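Subject: Re: [workfloor] Has anyone's night crew gone over to robots yet?
From: Anil Mathew
Date: 12/12/24
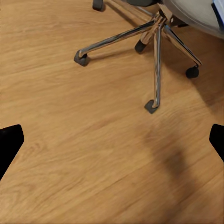 Hi all,

I've been meaning to answer Solange for ages, and since her question is exactly what I spend my working life on at the moment, you're going to get the long version. Make tea.

Solange Lévesque wrote:

> We're a cleaning contractor, mostly offices, and one of our bigger
> clients has started asking when we'll "bring in automation." I have
> people who have been with me a long time and they have heard the
> word too. I don't want to know what the machine can do in the
> brochure. I want to know what a shift looks like with one in the
> building, who does what, and whether anyone went home with fewer
> hours. Also, does it cope with chairs? Every room we clean is
> ninety percent chairs.
>
> Solange

Chairs! Yes, chairs. I could talk about chairs all evening. Let me do your other questions first or I'll never get to them.

Background for the newer people on the list: I run evening operations at Zellwood, an office building with four floors of tenants and a lot of meeting rooms. We have two mobile robots from Hevix, each with an arm and a two-finger gripper, and they've been on the evening shift since June. They pick things up off floors. Pens, cable ties, bottle caps, balled-up paper, the odd earring. They do not vacuum, they do not mop, and they do not touch anything on a desk. People are always a bit let down when I say that, and then they do one shift with us and they get it.

Picking up was the worst part of the job. Our crew used to go through every room twice, once bent over collecting all the small stuff that jams a vacuum head, and then again with the vacuum. Luminița Coman has led the crew for longer than I've been in the building and she told me at the start that if I could get rid of the first pass she didn't care if a goat did it. So now the robots go ahead by a floor, and the crew comes in behind with the vacuums and does one pass.

What the shift looks like: the crew starts at six. Luminița looks at the room list on the tablet and changes the order, because she knows who is staying late and the software doesn't. The robots go off and do the third floor while the people do kitchens and restrooms on the second. When a robot can't decide about something it puts a flag on the room and moves on, and whoever gets there next deals with it. On a normal night it's a handful of flags. After a tenant party it's flags everywhere and we send the robots back to the charger and do it the old way.

Hours: no one lost any. I want to be straight about how that came about, though. It didn't just fall out of the sky. Lenuța Chiriac, who is our steward, asked for it in writing before the trial, and she got it in writing: same headcount and same contracted hours for the length of the agreement, and any time saved goes into work that was being skipped. So the window ledges get done now. The vents get done! We'd been promising tenants clean vents since before my time. When the agreement is up for renewal we'll have that conversation again, and I can't tell you how it will go. Get yours in writing too, Solange, before the first machine comes through the door.

Pay: two of the crew are on a higher rate because they do the practice work with the robots. Lenuța argued that if you're the person correcting the machine then that's a skill and it should show on the payslip, and she was right. It came to an extra 200 dollars a month for each of them. Not a fortune, but it was the thing that changed the mood more than any demo did.

OK. Chairs.

Office chairs are hard for these robots. The base spreads out low over the floor, the legs are shiny so they mirror whatever is near them, and the casters swivel, so the same chair has a different outline every time somebody sits in it. The seat throws a shadow too, and a soft dark patch on a wood floor can look an awful lot like a dropped napkin if you're a machine. In the first weeks ours flagged shadows constantly. One night we had 100 flags on one floor and Luminița sent me a text that I won't reproduce on a public list.

What fixed it (mostly) was practice in simulation. Hevix has a rendered version of a meeting room, with the plank floor and chrome-legged chair and all the rest of it, and the gripper fingers come into view from either side just as they do on the real arm. They ran it through 3,000 variations with the chair turned, shifted, lit differently, with something on the floor or with nothing at all. The "nothing at all" ones matter a lot. A robot that has only ever practiced with something to pick up will go looking for something to pick up.

And the part I love is that our people got to shape those. Gordon MacLeod on our crew has a great eye for it. He sat with the Hevix engineer for two afternoons saying no, chairs don't get left like that, they get left shoved back at an angle, and stuff rolls in between the legs and stops against a caster. So they built it his way. The flags dropped off quickly after the next update, and Gordon has been unbearable ever since, with good reason.

It still isn't perfect. It won't reach in among the chair legs if the gap is tight, it flags the room and one of us moves the chair. Fine by me. I'd much sooner have a cautious one than one that drags the furniture.

Things I'd do differently:

I'd bring the crew in before picking the machine. We brought them in before the trial, and that was already a bit late. They'd have asked about door thresholds, and we could have skipped a very silly week with ramps.

I'd put the whole evening crew through the training. We started with two people, and when both were off on the same night the robots just sat there on the charger.

I'd also say out loud to the tenants what the cameras are for and how long anything is kept. We did this eventually, with a page by the elevators. We had a couple of worried emails before it went up and none after.

On cost, Solange, write to me off list and I'll share our numbers. We lease, and I know Semaan and Hesari both quoted for buildings like ours, so I can tell you what we asked them as well.

One last thing for your people, from Luminița, who read this over my shoulder: her back is better, and she still doesn't trust it near the stairs.

Come and see a shift if you're ever down this way. Six o'clock, side entrance, wear flat shoes.

Anil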